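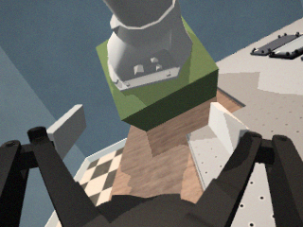 Rendering: Trokonon

A Place for Every Part: Small Stockrooms and How to Find Things in Them
Speaker notes, August 2024

Opening
Thank the hosts. Ask for a show of hands: who has bought a part this year and then found the same part on a shelf? Wait for the laughing to stop.

I ran the stockroom at Varela, a repair shop for commercial kitchen equipment, and then set up the one at Basevau, which does the same work in a larger building. Tonight is mostly about Varela, where I made the mistakes.

When I started we had 352 part numbers in a room meant for a fraction of that. Gaskets, thermostats, igniters, door hinges, feet for ovens that went out of production long ago. The people who had been there longest knew where everything was. New hires asked them, all day long. Pause here.

The first count
We closed the counter for an afternoon and checked the shelves against the purchase records. We found 58 part numbers in more than one spot. One thermostat had four homes, and a fifth box of it was on order. Read out the list of places if there is time: the shelf by the door, the shelf over the sink, the van, the desk.

Nothing had been stolen and very little was lost. It had been put away by whoever was holding it, in a spot that made sense to that person that day. I want to stay on this slide for a while. Most of the people in this room have the same problem and think they have a theft problem or a software problem.

Naming the places before naming the parts
Our first try was to label the shelves with what was on them. "Hinges, small." "Gaskets, round." It worked until the hinges outgrew their shelf. Then they moved, the label stayed, and for two months the shelf marked for hinges held light bulbs.

The second try was to give the place its own name and let the contents change. Aisle letter, shelf number, bin number. B-4-2 is B-4-2 whatever is in it. The list says what lives there, and the list is easy to change. Show the old label next to the new one. Mention that the old one was on masking tape and took a scraper to get off.

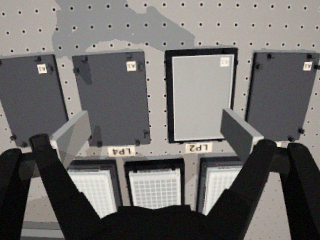
Layout is the part people want to skip, and it is where the time goes. Draw the room before you buy a single bin. Measure the shelves, measure the biggest box that has to go on each one, and leave a hand's width above it. If you use perforated board for the wall space, the grid helps you: on the one shown here the holes are evenly spaced and the holders sit in two rows, so a position can be given as a row and a place in the row. Our wall at Varela had hooks wherever there had been a free hole, and we could not have written an address for any of them. We took it all down and put it back in straight rows, heavy things at waist height, light things up top.

Number from the door. Start at the left and go right, start at the top and go down, and do it the same way in every aisle. At Basevau the plan I was given numbered aisle C from the far wall, and it cost us a full evening to redo it.

Leave gaps. We left 16 bins empty on the day we finished and I was told this was a waste of shelf. They were full by the next February.

Labels
Print them, and make the letters large. Test one by standing where you would stand with a box in your arms. Dark on pale is easiest to read in a dim room. Put the label on the shelf, where it will still be there when the bin is on somebody's bench.

We bought ours from Ostero, the heavier of the two kinds they carry. The lighter ones curled near the steam line. Any supplier will do if the glue holds up to a degreaser, so ask for a sample sheet and wipe it down every day for a week before ordering.

Do not write a part's name on the bin as well. People will read the name, skip the address, and you are back where you started. Expect some grumbling over this.
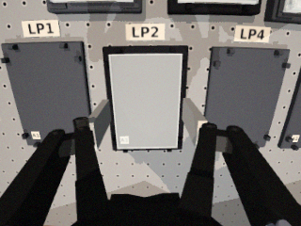
One objection raised after an earlier version of this talk was that addresses are fine for a shop with a computer at the counter, but a two-person outfit will never keep the list up, and a wrong list is worse than none. I think that is a fair point and I give it its own slide now. My answer is paper. At Varela the list was a binder on a chain for the whole first year. One page per aisle, pencil only. If you move a part you erase one line and write another, and you do it before you leave the room. The binder was off by a few lines each time we checked it, and a few lines is something you can fix standing up.

The same person asked how long the changeover took. It took 19 evenings at Varela, after closing, with two of us working. I would budget the same again. Do one aisle at a time and leave the others alone until it is done.

Putting away
Returns are where the system fails. A technician comes in at the end of the day with three parts that were not needed and sets them on the counter. Give those parts a place too — ours was a red tub marked R-1 — and make emptying it the first job of the morning. If the tub is full at lunch, someone should ask why.

Cover the van stock only if there is interest. Otherwise go straight to questions.

Handouts
Blank aisle sheet, two sides. Sample address labels. The list of shelf heights we used, with a note that our ceiling was low. Extra copies are in the folder by the sign-in sheet, and I will stay until the room has to be locked.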